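Clulesent opens its swap library for household goods in Irkach

Clulesent is delighted to announce that its new swap library opens its doors in Irkach this August, giving people across the town a place to borrow the things they only need now and then. Members will be able to take home anything from a carpet cleaner to a set of camping chairs, keep it for up to 21 days and bring it back for the next household.

The library fills the ground floor of the old Malinowski drapery, which has stood on the corner of the market square for as long as most of us can remember. The big front windows are staying, and so is the long shop counter, sanded down and put back where it always was. We love it!

The shelves start off with 64 items, nearly all of them given by people living nearby. Tents went first on the wish list when we asked the town what it wanted, with sewing machines close behind, and there are plenty of both. Jam pans, a cement mixer and a very handsome croquet set are ready to go out too (the croquet set already has a waiting list).

The project was made possible by a grant of 3000 euros from the Stindurar neighbourhood fund, which paid for shelving, electrical testing and a proper repair bench. Repair evenings begin at 6 pm and are open to everyone, members or not. Bring a lamp, a toaster or a coat with a stuck zip and learn how to mend it alongside someone who has done it before.

Joining costs 2 euros a month and children's toys and games are free to borrow.

How to join

1. Come to the counter during opening hours with proof of your address.

2. Choose your first item and book a return date.
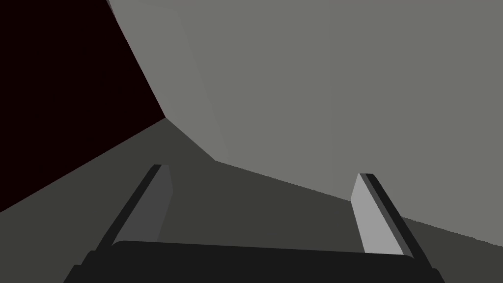 3. Collect your member's card, which also works for repair evenings.

Notes for editors

Press visits can be arranged through the Clulesent office in Irkach. Interviews are available in the mornings.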